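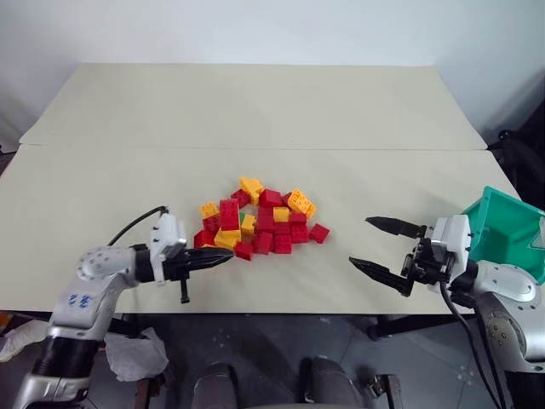
ブロックはどうして「カチッ」とくっつくの?

ブロックで遊んだことはあるかな? お城、車、恐竜、まだ名前のないふしぎな乗り物。なんでも作れて、こわしたらまた別のものになる! でも、ちょっと考えてみて。のりもテープも使っていないのに、どうしてブロックどうしはくっつくんだろう?

でこぼこのひみつ

ブロックを一つ手にとって、上の面をさわってみよう。まるいでっぱりがならんでいるね。これを「ポッチ」とよぶことにするよ。つぎに、ひっくり返してうらをのぞいてみて。よくあるブロックなら、中は空っぽで、かべや、つつのような形のものが見えるはずだ。

ブロックを重ねておすと、下のブロックのポッチが、上のブロックのかべとつつの間にぎゅっとはさまる。じつはこのすきま、ポッチよりほんのちょっとだけせまく作られているんだ。だからプラスチックがほんの少しだけ広がって、元の形にもどろうとしてポッチをおさえつける。このとき、こすれ合うところに「まさつ」という力がはたらいて、ブロックはかんたんにはぬけなくなる。

まさつは、くつのうらが床ですべらないようにしてくれる力と同じなかま。手でぐっと引っぱればはずれるのに、持ち上げただけでは落ちてこない。このちょうどいいかたさが、すごいところなんだ!

2×4ってなんのこと?

ポッチがたてに2つ、横に4つならんだブロックを「2×4(にかけるよん)」とよぶよ。ポッチは全部で8つ。長四角で持ちやすくて、かべを作るときに大かつやくする形だ。

では、同じ色の2×4を2つ重ねるやり方は何通りあると思う? ぴったり重ねる、半分ずらす、十字にする……。やってみると、どんどん見つかるよ。答えは24通り! (くるっと回すと同じ形になるものは、一つと数えているよ。)たった2つでこれだけあるんだから、山のようにブロックがあったら、もう一生かかっても作りきれないね。

じょうぶなかべの作り方

ブロックを同じ場所にまっすぐ積んで、となりにもう一本、同じように積んでみよう。くっつけてならべるとかべに見えるけれど、横からおすと、2本のとうに分かれてたおれてしまう。

こんどは、下の段のつなぎ目の上に、次の段のブロックのまん中がくるように置いてみて。上のブロックが下の2つをしっかりつかまえてくれるよ。本物のれんがのかべも、よくこうやって積んである。散歩のとちゅうでれんがのへいを見つけたら、つなぎ目がどうならんでいるか、たしかめてみよう!

やってみよう! 「どこまでのびる橋」

用意するもの
ブロック、高さのそろった本を同じだけ積んだ山を二つ、消しゴム

やり方
1 本の山を、手のひら一つ分あけてならべる。
2 ブロックをつなげて、長い板を作る。
3 板を橋のように二つの山にわたす。
4 まん中に消しゴムをのせる。
5 うまくいったら、間を少し広げてもう一度!

一段だけでは、ブロックどうしはつながらないよね。つなぎ目をずらして二段にした橋と、三段にした橋では、どちらが強いかな? 先に予想を紙に書いてからためすと、もっとおもしろいよ。とちゅうで落ちてしまっても大成功。どこからはずれたかをよく見ると、次に強くするところがわかるんだ。

ブロックの山からさがすコツ

赤と黄色がまざった山から「黄色の2×4」を一つさがしてみよう。色と形をいっぺんにさがすのは、けっこうむずかしい。まず黄色だけを集めて、その中から形をさがすと、ぐっと楽になるよ。小さいブロックは大きいブロックのかげにかくれがちだから、山をそっと平らに広げてみてね。

かたくてはずれないときは、歯でかまないこと! 歯もブロックもいたんでしまうよ。上に長いブロックをつけて、てこのようにかたむけると、小さな力でもパキッとはずれることがある。

おうちの方へ
小さな部品は、小さなお子さんが口に入れるときけんです。遊び終わったら、床に落ちていないかいっしょに見てあげてください。

文:ジュセリア・タヴァレス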